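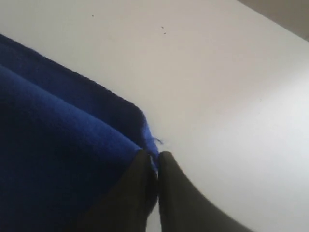 Folding cell notebook, May, bench 2. Start 7:40, coffee by 7:52.

Carried over from last time: corner grasp on the blue cloths. Fingertip pressure down one notch from the Ansari default, which was set up for something with more backbone than a cleaning cloth. Approach angle unchanged. Wipe the bench before each batch. I wrote that last time as well and underlined it, and the bench still has specks on it.

Agnese Sakalauskas came over from the hand-folding line at 8:15 to be our subject expert, a title she got by email the night before. She has folded for Herkura for 12 years. I asked her how she finds the corner. She said she doesn't find the corner, she picks up the cloth. I wrote this down as a requirement and have no idea what to do with it.

We went slower after that. I asked her to fold at quarter speed and talk. What came out, more or less in order:

– She feels for the hem with her thumb before she's looking at it. The arm has no thumb in that sense.
– If an edge is shedding she takes hold further in, so the loose threads don't come along. We go for the very corner every time, because the corner is what the software likes.
– She puts anything badly frayed aside without breaking stride. We have no aside. Everything that goes into the cell is, as far as the cell knows, a good cloth.

The last one bothers me most. The quality check at Herkura has never been anyone's job on paper. It happens in the half second when a folder has the thing in her hands and doesn't like it. If we take over the folding we take that over too, and it isn't in the Jokeo quote, the Flirkico quote, or my own plan, which I'd thought was rather thorough.

Ran 20 cloths before morning tea. Counted a grasp as good only if the corner came up and stayed up through the first fold. 3 needed a hand from me. I'd have been pleased with that last month. Agnese did the same stack while I was saving the log, and then straightened mine.

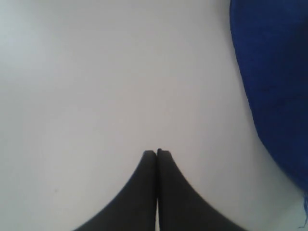 Changed two things after tea. Moved the grasp point in from the corner by a finger width, as per Agnese, and made the arm close fully and pause before each approach so the zero is fresh. The pause costs time. Production will notice the time and won't notice the zero, so I'm putting it here where somebody can find it when they come asking.

Royal blue on white is a kind combination and I should stop congratulating the vision on it. The customer also sends white cloths. Those are going to be a long week.

Had the staffing talk at lunch, by accident, in the queue for the microwave. The rumour on the line is that the cell replaces four people. The plan I was shown has it replacing none and moving two to receiving and sorting, and I said so, and then heard how it sounded coming from the bloke with the robot. Agnese asked whether sorting is paid at the folding rate. I didn't know. It's a fair question and I should have had the answer before I had the arm bolted down. Have asked upstairs in writing. Will staple the reply in here, whatever colour it turns out to be.

She also asked who folds when it's broken. Same people, presumably, at speed, having been out of practice. She thinks everyone should keep a folding shift in the rotation. I think she's right, and it's cheaper than a second cell, so it may even get approved.

Afternoon: fault 106 twice, both times clearing on a restart. Manual says "contact supplier". Contacted supplier. Supplier asked whether I had tried restarting.

To do:
– Reject bin, and some rule for when to use it. Start with Agnese's eye and a tally sheet, worry about cameras later.
– Lint. Fingertips wiped at every break, name on the sheet. Find out where the threads go once they come off, preferably before they reach the linear rail.
– Grasp further in: repeat with the older stack, which sheds more.
– Pay rate for sorting. Chase if there's no answer by the time I next open this book.
– Put the stool back on the folding side. I've been using it and it's been noted.

Powered down 4:35. Left the offsets as they are.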